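The Patient Art of Picking Things Up

I came to Inddale in March expecting to watch a robot learn. What I mostly did was pick up blocks. The project is called Woto, and its learning system needs 2,672 examples of a hand doing something simple before anyone will trust it with a shelf. Da-eun Ma handed me a gripper and told me to go slower than felt sensible. I did 26 grabs and my wrist was already complaining!

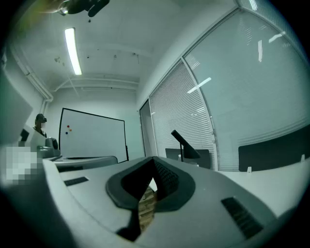
What Counts as a Good One

Willy Stevens goes through every recording, and he's picky. A fumble with a decent recovery stays in (he loves those – the system has to learn how to get out of trouble too). A rushed grab gets tossed. Of the first 2,000, he threw out 800, and he still sounds a little sore over it.
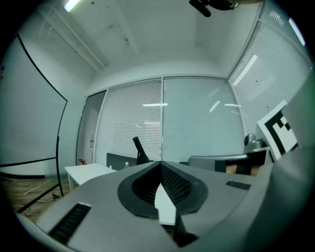
I asked Da-eun whether all this had to happen in a lab, and she laughed. The tool goes wherever your arm goes, so a small office with blinds on the glass and a whiteboard on a stand will do fine. Next she wants kitchens, the messier the better, and she's already asked about mine.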